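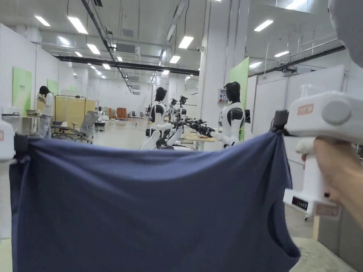
4.2 Laundry as a test of readiness

Claims that general-purpose machines are close to doing household chores usually rest on short clips of a single garment being folded. We are not persuaded by them. A shirt has no fixed shape, and a method that copes with one lying flat on a bench may fail on the same shirt pulled from a basket.

Our demonstrations were collected with hand-held grippers, so a person supplied the judgement about where to pinch and how hard to pull (Figure 1). The Flomine set contains 3,328 of these demonstrations. It would be easy to read that number as evidence of skill in the machine. It is evidence of skill in the people holding the grippers, and how much of it carries over to an arm with no person attached is the question this section tries to answer.

Figure 1. A dark navy T-shirt held open by its upper corners between two hand-held grippers. Humanoid robots stand at a work table in the background.

We trained two policies, Admont and Urard, on the same demonstrations and gave each of them 21 garments. Both did tolerably when the shirt started flat and face up. Both did badly when a sleeve was tucked inside the body, and Urard would often keep folding after it had lost a corner. Dalia Fawzy, who scored the trials, marked a fold as finished only if she would have put it in a drawer herself. Under the looser rule used by Tawfik, where any stack of cloth within the target area counts, the results look far better, and we suspect much of the reported progress in this field comes down to that choice.

Speed was not scored. Colour was not varied enough to say anything about it, and dark fabric, where creases are harder to pick out, deserves its own study. Shop-floor work with stiff parts is treated separately in Section 5.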